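Gravex two-finger kit: bench review
Speaker notes, Severyn Marchuk
April 2024

Slide 1. Title

Say name and group. Hina Sandhu ran the second half of the trials and takes the software questions at the end. We paid list price for the kit. Ghumman, the reseller, saw a draft of the numbers before this talk and asked for one correction, on shipping weight. It has been made.

Slide 2. What was bought

The Gravex kit as sold: gripper body with drive, two wide fingers, one set of soft pads, wrist camera with bracket, cable set, license for the Adora control package. Price 2184 dollars without tax. The mounting plate for the arm is a separate order, and the product page does not say so until checkout. Ours came a week after the rest.

The spare pad set is also separate. Order it with the kit.

Slide 3. What we wanted from it

Handling of soft and thin items: cords, tubing, clothing. Our old parallel gripper, the Alis, is fine on boxes and poor on anything that folds. Questions for the review were narrow. Does the kit hold a thin line without crushing it or letting it slide. Does it let go cleanly. Can one person change the pads between runs. How much of the work can the wrist camera see once the fingers are closed.

We did not test payload. If you lift heavy parts, this talk will not help you much.

Slide 4. Mounting and setup

Four bolts, one connector, one alignment pin. The printed manual gives the bolt torque for the older body and the PDF gives the right one. Use the PDF.

Homing runs on every power cycle and the fingers travel to full opening with no prompt. Keep hands out. There is a setting to require a confirm, off by default, under Safety and then Startup. We turned it on.

Camera bracket: two positions, near and far. Far gives a wider view and puts the fingers across the bottom of the picture. Near gives more detail at the pads but loses the area to the sides. All results in this talk are with the far position.

Slide 5. Thin line hold, wrist view

Point out where the line goes in between the pads. Ask people at the back whether they can see the thinner strand to the right of the thick one.

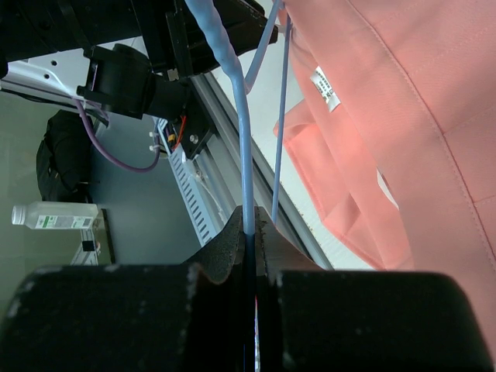
Same wrist view in the next one, with the pink garment and the aluminum rail again in view.

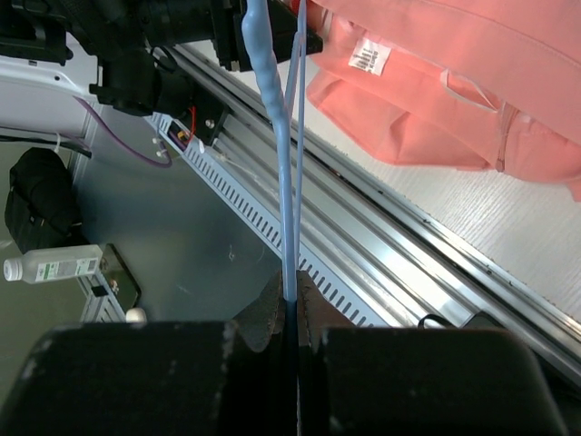 Slide 6. Results, thin line

500 grasp attempts over the review period, same closing speed, force limit at 35 percent. We counted 27 failures. A failure is any attempt where the line left the pads before the release command. Most of them came from a poor approach, with the line touching a pad edge on the way in, and closing then pushed it out. With the approach corrected by hand in Adora, the same start positions gave a hold.

Raising the force limit did not reduce failures by an amount we trust. It did leave marks on softer tubing. Stay low and fix the approach first.

Two strands of different thickness are harder than one. The pads close on the thicker one, and the thinner one is held only as far as the foam gives. If your job needs both strands held, test that case by itself. The data sheet has a minimum diameter and says nothing on mixed diameters. We asked Ghumman in January and got a reply that the question had been passed on.

Slide 7. Pads

Pad wear is the main running cost. The surface picks up lint from clothing and grip changes before any wear is visible. We clean with a dry brush after each session and with a damp cloth when that is not enough. Solvent is listed as allowed in the manual. On our first set it lifted one corner, so we stopped.

Changing a set takes one hex key. Left and right are different parts with the same shape and a small letter on the back. Hina fitted them the wrong way around once and the software raised no warning. It went on closing to the stored zero, with a gap on one side. Rerun the pad zero after every change.

(If short on time, skip to slide 9.)

Slide 8. Wrist camera

Good: exposure is steady enough for us in a bright room, focus is fixed and stays put, and the bracket did not move during the review.

Less good: the wide fingers take a lot of the lower view, and the point of contact is partly hidden when closed. You can watch the line entering the grip. You cannot watch what happens below it. We added a second camera at the side for any task where the lower end mattered. Adora accepts a second stream, but it labels both streams with the same default name. Rename one before recording or the files get mixed up in export.

Shiny metal in the work area will throw bright spots into the view when the arm turns. We moved one lamp. Turning down gain also works but costs detail in dark areas.

Slide 9. Software

Adora is adequate. Position and force are logged at a fixed rate, export is plain CSV, and the log survives a dropped connection. The force value is computed from motor current, with no sensor at the finger. Treat it as a relative number. It drifts as the drive warms up, so let it run for a few minutes before taking a baseline.

The license is tied to one controller. Moving it took two emails.

Slide 10. Would we buy it again

Yes for the thin line work, with the side camera and a spare pad set in the same order. For clothing, undecided: we have trials on single layers only, and thick seams are still on the list. For general pick and place we kept the Alis on the other arm.

Slide 11. Questions

Log files and the Adora settings file are on the group page, folder gravex-review. The settings file is for the far camera position. Force questions to me, export and licensing to Hina.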